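Ticket 201: wipe-down task, toy car, policy won't finish
Project: Fleveck (tidy and clean small items)
Opened by: Marloes Stevens
Assigned: Gerrit Jansen
Status: open, waiting on retrain

Problem as reported
Arm picks up the cloth fine, gets to the car, then just hovers. Or presses and shoves the car across the table. 14 tries this morning, 4 that I'd call wiped. Kendetti want a "cleans toys" demo in June and I don't want to promise it.

Gerrit, 09:40
Calibration redone on both arms. No change. Swapped gripper pads, no change. Don't think it's hardware.

Gerrit, 10:25
Played back the training set. 94 demos. In a lot of them the left gripper is on the car before the cloth comes anywhere near, in others it comes in late or lets go half way. Model has no clue which is right. I'd hover too.

Marloes, 10:50
Can we just drop the bad ones?

Gerrit, 11:05
Can, but then there's not much left. Better to redo with one rule: left holds, right wipes, left doesn't let go till cloth is away. Ans and Didier doing the new set by hand with the hand-held grippers. Same table, same car.

Blue car, hand-held grippers:

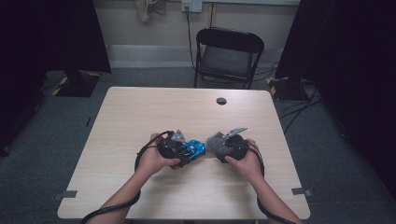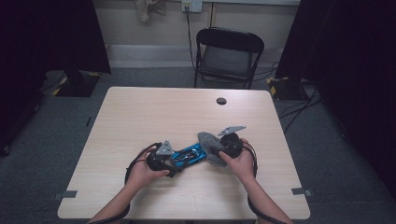
Ans Dierckx, 13:30
Notes from doing it. Shiny body is slippy, if you press from above it skids, so keep the wipe low and sideways. Cloth bunches up in the gripper, regrip between cars or you're wiping with a lump. Also pls can someone shorten the cable on the right one, it keeps catching my elbow.

Gerrit, 13:45
Cable: will do. Re bunching, leave the regrips IN the recordings, don't trim them. Arm has to learn that bit as well.

Lorenz Koller, 14:20
Question from upstairs, is this ready for the nursery people at Granov or not. They think it does a whole toy box.

Marloes, 14:35
No. It does one car, one table, when it's in the mood. Picking up and putting in a tray is fine, been fine for weeks. Wiping is a different job, two hands and something floppy. A kid of five is quicker. I'd tell them sorting yes, cleaning not yet.

Lorenz, 14:40
Ok will tell them that. Kramer bench demo stays as is? That one's only sorting.

Marloes, 14:42
Stays.

To do
- new demos, one rule, no mixing with old set (Ans, Didier)
- right cable (Gerrit)
- retrain overnight, same settings so we can compaire
- rerun the 14 tries, same start positions
- if still hovering, look at the wrist camera, cloth may be blocking its view of the car

Didier Joly, 16:10
Old set moved to the archive folder, don't delete, Gerrit wants it for the comparison. Leaving ticket open.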